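Reading lists at a public university should be settled by those who teach from them. In March, the Bridthorpe faculty senate withdrew a novel by Setsuko Ichikawa from its second-year course after 40 letters of complaint, 21 of them identical. The course had run for 4 years without objection.

A complaint deserves a written answer – it does not deserve a veto. Professor Zawadzka's request for a hearing remains unanswered, and students have already bought a book of 188 pages that they may no longer be examined on. 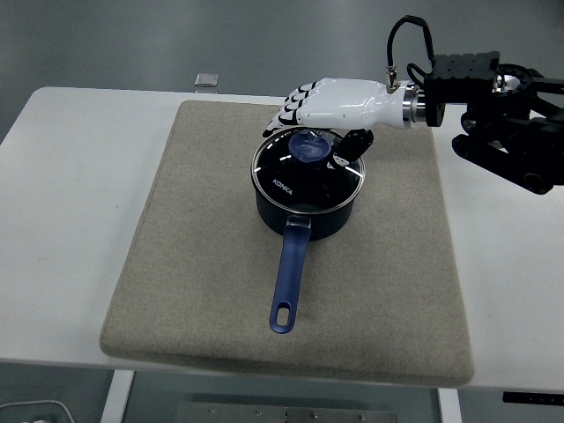
*A covered saucepan on a beige mat.*

The senate should restore the title and publish its reasons.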